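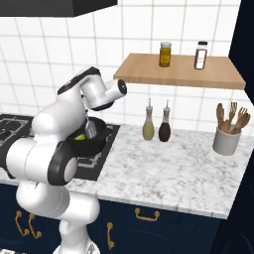

Quick one tonight, I've got glue setting on the base plate and can't touch it till morning anyway. The real arm is still in pieces all over the bench, so Onier is living in the sim for now, and the sim has a nicer kitchen than I ever will. Marble, brass handles, oil and vinegar on the counter. The job is dull on purpose: spatula down in the frying pan, find the bit of green food, get under it, turn it over. One piece. No sauce, no flame, no onions. If it can't do that on a computer it has no business near my stove.

Print this post | E-mail this post

So, where things are. The shoulder joint is finished, finally. I reprinted the housing with thicker walls after the last one split along the screw holes (my fault, I used the long screws, I know, I know). Bearings went in with a vise and a sock. The elbow is waiting on a belt from Drulley, who sent me the right width and the wrong tooth spacing. Emailed. They were nice about it. The new one is supposed to be on its way.

Wrist is the problem. Still the wrist. On the bench it sags when I hang the spatula off it, not much, but by the time you get out to the far end of the spatula it's a lot. In the sim nothing sags, everything is perfectly stiff, which means the two will never agree unless I make the sim worse. Spent most of last weekend doing that. Added some slop to the last two joints, added friction that changes a bit each run. Feels wrong to work that hard at breaking something.

Results, such as they are. More than 200 runs overnight on the flipping job with the sloppy wrist. It turned the piece over 17 times. Seventeen! I was weirdly happy. With the stiff wrist it does much better but I don't trust those numbers any more so I'm not going to post them. Most of the failures are the same one: the spatula goes in too steep, pushes the food up against the side of the pan and keeps pushing. It doesn't know when to quit. I put in a stop for that, it backs off and comes in flatter. Haven't run the long batch with it yet.

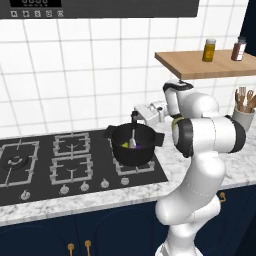 The other job on my list is the spoon one. Deep pot, back burner, get the spoon out and set it down without clipping anything. I thought that would be the easy one and I was wrong. A pan is wide open, you can come at it from pretty much anywhere. A pot has walls and handles, and the moment you're above it there's not much room between the shelf and the faucet for an elbow. Half my planned paths want to swing the elbow right through the utensil crock. The planner (I'm using Sesar, the free version) will find a way around if you give it long enough, but the paths it finds are goofy, the whole arm folds up like a lawn chair and then unfolds on the other side.

Amado Baluyot from the shop looked at it over my shoulder and asked why I didn't just move the base. Didn't have an answer. I'd had the base in one spot since April because that's where I put it the first day. Moved it over a hand's width and a good half of the goofy paths went away. Months I've been fighting this. Bought him a coffee.

Also found the bug with the gripper closing late. I had the timer in the wrong units in one place and the right units everywhere else. Line 731, if anyone has pulled my code, just grab the new verison. If you changed that file yourself you'll have to merge it by hand, sorry.

Stuff I still need to do, mostly so I don't forget:

- strain relief on the wrist cable, the tape is embarrasing
- fuse. A real one
- run the flip batch again with the back-off
- weigh the spatula instead of guessing
- give the shop its big clamp back

Power supply is a whole separate post. Short version – the Casado one gets hot enough that I won't leave it plugged in when I go home, and I'm looking for something used with a bigger fan. If you've got one in a drawer, write me.

OK, glue check, then bed.

Posted 19 February 2022

Comments

benchrat: Same sag on mine. I went to a shorter spatula, cut the handle down with a hacksaw. Ugly, but it took care of most of it.

Lorna K.: Are you going to let it cook with the gas on at some point?? My husband says hi and please don't.

> Not for a long time, Lorna. Cold pan and a piece of sponge first.

tinwhistle: What are you using for friction on the wrist joints? I tried random values every step and the arm just buzzed. Once per run sounds smarter.

> Yes, once at the start of each run and then it stays put. Every step buzzed for me too.

Amado B: You owe me two coffees, I also found the clamp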